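The Vodport 22 is a wall-mounted water softener for flats and small houses with hard water. It has been made by Harasym since the spring of last year, and it replaces the older Vodport 13, which many of our customers still use. The new model is narrower, it is quieter at night, and it can be filled with salt from the front, so it fits under a shelf.

## For which homes it is suitable

The softener is intended for a household of one to four persons. If more people live with you, or if you have two bathrooms which are used at the same time every morning, please look at the larger model or write to us before you order.

You need a cold water pipe, a drain within two metres and a normal electric socket. The wall must be solid. On a thin partition wall the unit can be hung only with the floor stand, which we sell separately (order number 3104).

Water in Fitham and in the villages on the Sirbridge side is hard, and most people know it from their kettle. If you are not sure about your own water, a paper test strip comes in the box. Dip it for one second, wait one minute and compare the colour with the card.

## What is in the box

- the softener with lid and salt basket
- wall bracket with four screws and plugs
- two flexible hoses and a drain hose
- bypass valve
- test strips and colour card
- printed manual in English and Ukrainian

Salt is not included. Any clean tablet salt for softeners can be used. Do not use table salt or the salt for roads, they make a hard crust in the basket and the guarantee does not cover this.

## Technical data

| | |
|---|---|
| Height | 81 cm |
| Width | 22 cm |
| Weight without water and salt | 13 kg |
| Salt basket | 6 kg |
| Working pressure | 2 to 6 bar |
| Water temperature | 5 to 35 °C |
| Guarantee | 3 years |

## Daily use

In the ordinary life of the house you will not have much work with it. The softener measures how much water has passed and washes itself in the night, at two o'clock if you do not change the setting. The washing takes nearly 22 minutes. During this time the water from the tap is hard but safe, and you can use it as usual.

Once a month open the front door and look at the salt. It should stand above the blue line. If it is below, add salt up to the upper edge of the basket and close the door until it clicks. Twice a year take the small filter out of the inlet and rinse it under the tap.
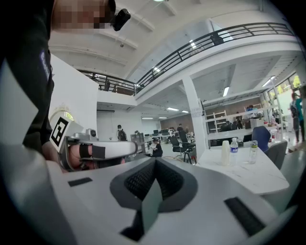 ## Questions we receive often

**Can I drink softened water?**
Yes, healthy adults can drink it. It contains a little more sodium than before. For baby food and for persons on a low-salt diet we advise a separate tap with untreated water – the bypass valve has a connection for it.

**Is it possible to install it by myself?**
If you have already changed a mixer tap or connected a washing machine, then you will probably manage. The manual explains every step. If you prefer a plumber, the work is normally finished in one morning.

**What happens when the electricity is off?**
Water continues to flow. The clock keeps the time for two days, after that you have to set it again.

**My old Vodport 13 still works. Should I change it?**
No, if it works well. Parts for the old model remain in our stock, also the seals and the control knob. The hoses of both models are the same.

## Ordering and delivery

The unit is delivered to your door on working days. Orders for delivery before the holidays must reach us by the middle of December, later ones will be sent in the new year. Collection from our shop in Fitham is free of charge, but please call first, we do not keep every colour there.

The housing is available in white and in light grey. The grey one has a longer waiting time at the moment.

For questions before buying, or if you need a spare part and do not know its name, write to Zoia Palamarchuk at the customer desk. A photograph of the label inside the door helps her to find the correct part.

Page last changed: 2023-12-04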